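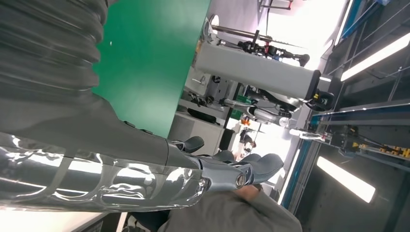
The first rule at Olton is written on masking tape, stuck over the door at head height. Say it before you move it. The arm, that is. You say "moving" out loud, you wait for somebody to say it back, then you move it. If the room is quiet you don't move anything.

Teun Baert wrote that one. He has written most of them by now. Six pages, stapled, coffee on page two. He doesn't like the word manual. "It's house rules," he says, walking, always walking. "A manual is what comes in the box."

The visit starts at 7:30 in the morning, before the heat. August, no air moving, fans going. Baert is already on his second walk-round. He checks the hoses and covers by hand, palm flat, arm powered down. Any split in a bellows and the machine stays off. Any crack in a clear shell, same thing. No tape, no "it'll last till lunch." He has heard that one and he has an answer for it, not printable.

Olton is a shared test hall. Small outfits rent hours, bring their own machines, bring their own habits too. That's the hard part. A team from Lundley comes in having always worked one way, and the people from Dijkstra two bays over have always worked the other way, and both of them are sure. One group shouts before a restart. The other group raises a hand. Put them in one room and you get somebody with a hand up and his back turned to the person shouting.

So, the house rules. Same for everybody, whatever your own shop does.

The ones people argue about most:

**Hands.** Nobody touches a gripper while the arm has power. Soft fingers included. Especially soft fingers, Baert says. People trust rubber. They see a padded tip and they reach in like they're petting a dog. But the fingers are only the last bit, and behind them is a joint that doesn't know you're there. Want to wipe a finger pad? Power off, key in your pocket, wipe it.

**Speed.** With a person inside the line, no arm goes over 30 percent of its set speed. Baert picked the number after a long week of trying others. It's slow enough to be boring. He wanted boring. Teams complain that their tests take all day, and he says yes, they do.

**The line.** It's paint, yellow, redone every spring. Distance from the base is the full reach of the arm plus 80 centimeters. Not the reach on a good day, not the reach without the tool on. Measure it with the longest tool you brought, fingers open. A crew from Cekelik once measured theirs closed and had to move the whole bench at ten at night.

**Two people.** One to run it, one to watch. The watcher doesn't hold a laptop. Doesn't hold a phone, a sandwich, anything. The watcher holds the stop button and looks at the arm. This is the least popular job in the building and you can't do it for longer than 30 minutes, then you swap. Baert tried an hour. By the forty-minute mark people were looking at the celing.

There's more. Cables off the floor, drinks off the bench, lights fully on during any run — that last one came from a team who liked to dim them for their cameras. Cameras don't get hit, Baert told them.

None of this replaces the proper standards. He's touchy about that. The standards are there, they're thick, the hall keeps them on a shelf by the kettle and he makes every new team lead sit down with them. But a standard is written for every hall. It can't say which side of this room the stop button hangs on (left, always left, chest high). It can't say that the bay by the loading door gets sun in its eyes at four.

Do people follow them? Mostly. He keeps a notebook, paper, one line per slip. Date, bay, what happened. No names. That took some arguing too. One firm wanted names, wanted to know if it was their guy. Baert said if names go in, the lines stop coming. The notebook is past 400 lines now and he reads it back to the teams once a month, standing up, quickly. Somebody leaned over the line for a screwdriver. Somebody said "moving" and didn't wait. Somebody left the key in. The key one is in there a lot.

What he does with it: if the same slip turns up six times, the rule gets rewritten. The rule, mind. He figures by then the wording is bad or the hook is in the wrong place. The key hook used to be by the door. People walked past it with their hands full. Now every bay has its own, next to the power switch, and the key lines have thinned out some.

A younger engineer from the Lundley crew stops him mid-walk. Can they go to 50 percent, just for the last run, everyone outside the line? Everyone outside, Baert says, then the limit isn't your problem, run it as you set it. Who's watching? She points. He looks at the watcher's hands. One button, no phone. Fine.

"Moving," she calls.

He waits. It takes a second, then it comes back from the far side of the bay, and he's off again toward the loading door, where someone has left a coffee on a bench.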